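Ticket 485: Follower gripper lags and drops part during hand-guided demos
Project: Trerico bench, two-arm station
Opened by: Farzad Mahmoudi
Assigned to: Farzad Khosravi
Opened: 4/16/25
Status: Closed, with one follow-up
Priority: Normal

Summary

When I teleoperate the right arm with the leader handle, the gripper closes late and then opens a little on its own before I release the trigger. The part slips. The left arm does not do it. The task is picking a small part off the cutting mat and putting it in one of the orange bins. I can get a usable demonstration maybe one try in three, and the policy we trained on the first batch hesitates over the mat in the same way I do.

Steps to reproduce

1. Power both arms and run the home routine from the Shokri panel.
2. Start a session with recording on.
3. Move the right arm over the mat with the leader, fingers pointing down.
4. Squeeze the trigger fully and hold.
5. Watch the fingers. They start to close after a visible delay, reach the part, then back off slightly.

Expected: fingers follow the trigger and hold until it is released.
Got: late close, small reopening, part falls or turns.

What I tried before opening this

Restarted the session software. No change.
Swapped the USB cable on the right leader. No change.
Turned the recording off and drove the arm live only. The delay is shorter but the reopening is still there.
Ran the home routine twice in a row. No change.

Comment, Farzad Khosravi

Two different problems, I think, given that the delay changes with recording off and the reopening doesn't. Please send me the session log and the two calibration files, left and right. Also tell me which version of the Vorkine bridge you are on and whether the leader handles have been moved between ports.

Comment, Farzad Mahmoudi

Log and both files attached. Bridge is the one that came with the July image, never updated. The handles were unplugged when we moved the station to the Morness bench. I did not label them. I plugged them back in and each one drove the arm I expected, so I assumed it was fine.

Comment, Farzad Khosravi

The handles are mapped by serial number, so each one will find its arm whatever port it is in. The trigger ranges are not. Those are stored by port. Your right trigger is being read with the left trigger's range. From the log, with the trigger fully squeezed, the right channel tops out well short of what the file says is closed. The bridge sees a trigger that is almost closed and commands fingers that are almost closed. As your hand relaxes a little, the fingers open with it. That is your slip.

To fix it:

1. Stop the session.
2. Open the trigger calibration page and pick the right leader.
3. Leave the trigger alone until the value settles, then save it as open.
4. Squeeze it all the way, hold, and save it as closed.
5. Do the same for the left leader.
6. Restart the bridge. It only reads the file on start.

Then repeat your test with recording off and tell me what the fingers do.

Comment, Farzad Mahmoudi

Done. With recording off the right gripper now holds. I kept the trigger squeezed and carried the part over to the bin and back with no slipping. With recording on, it still closes late.

Comment, Farzad Khosravi

Good, so that leaves the delay. Your log shows the camera writer and the control loop sharing a thread. Each time the writer flushes to disk, the trigger commands queue up behind it, for 600 ms on the worst ones. The left arm gets the same stalls, but you said you mostly use it to steady things, so you would not notice as much.

In the bridge settings, turn on the separate writer option. On your version it is off by default. Leave the image size as it is for now, I want to change one thing at a time. Record 8 short episodes and send the new log, plus a still from each wrist view with the grippers over the work area so I can check that the views still match the ones from the first batch.

Comment, Farzad Mahmoudi

Separate writer is on. Recorded the 8 episodes. The delay is gone as far as I can feel it by hand. I dropped the part once and that was me, I came in too far to the side and pushed it with one finger.

One question about the old episodes. Can they be kept if I trim out the drops?

Stills from the wrist views:
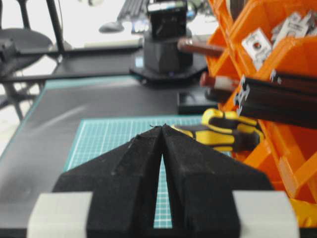
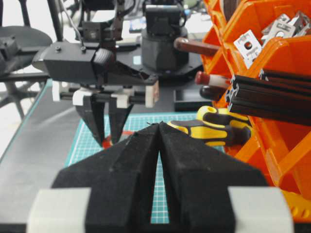

Comment, Farzad Khosravi

New log looks clean. The longest gap between trigger command and finger command is down to the normal loop time, and the closed value reaches its limit on both sides.

On the old episodes, I would not keep the right-arm ones, trimmed or otherwise. The recorded action is the commanded finger position, and that was wrong for the whole session, including the picks that happened to work. If you train on them you teach the arm to grip almost closed. Trimming the drops also leaves the late close in. The images and the actions are out of step by a different amount each time, so there is no single offset you can apply.

Left-arm-only episodes need a look too. That trigger may have been read with the wrong range as well, depending on how the plugs ended up. Plot trigger against finger position for any one of them. If the line reaches closed before the trigger does, drop them with the rest.

When you record again, pause at the top of the pick before going down, and keep the same approach direction for the first batch. You can add variety once the policy completes the basic version.

Comment, Farzad Mahmoudi

Plotted it. The left one reaches closed early, so I have moved the whole first batch to the archive folder and marked it do not train. Both leader plugs and both ports now have tape labels. I'm re-recording from zero with the new settings.

Resolution

Cause 1: trigger calibration stored by port, leader handles swapped between ports during the bench move. Fixed by recalibrating both triggers and restarting the bridge.
Cause 2: camera writer blocking the control loop while recording. Fixed by turning on the separate writer option.

Follow-up: request to store trigger ranges by handle serial number, same as the arm mapping. Opened as its own ticket, assigned to Farzad Khosravi.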